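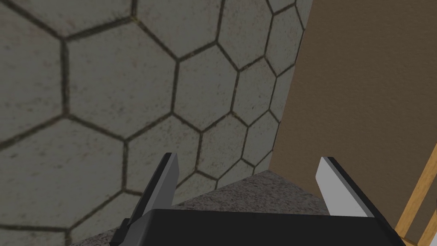
Canora Robotics Club – Simulation Team

How to track down a gripper that stalls in the corner

If your simulated arm reaches the corner of the kitchen counter and then just sits there with its fingers open, welcome to my favorite bug of the year! Ours first showed up in February, in the Sotora kitchen world, and it is a great one to learn on because every piece of the fault can be found with tools you already have.

The symptom: the arm drives toward the tiled wall, halts, and the log repeats "path blocked" until the run times out. Our worst log had 672 of those lines (I read far too many of them).

1. Save the log before you restart. Sotora overwrites it on reset.

2. Pause the run and turn on the collision view. Look at the wrist camera too. With the fingers wide apart over speckled counter and nothing between them, the planner has no business reporting a grasped object.
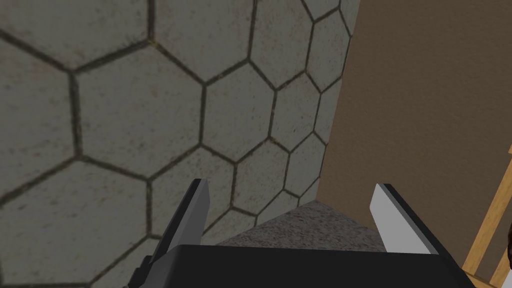 Issue 4

3. Open the attached-objects list. We found a mug from the previous run still tied to the palm – invisible, but solid as far as the planner was concerned. Delete it and step forward slowly.

4. Check the wall padding. Ours was set to 2 cm on both walls, and in a tight corner those margins overlap. Lower it a little at a time and rerun.

5. Add a "clear attached objects" call to your reset script. Kamarul Lumenta wrote ours, and it's in the Sumampouw folder.

Please don't switch off collision checking to get past the stall! The Golville arm runs the same planner, and a setting like that travels very easily from the simulator to real hardware – with real fingers and a real wall.

If the stall comes back after step 5, send me the saved log and your padding values.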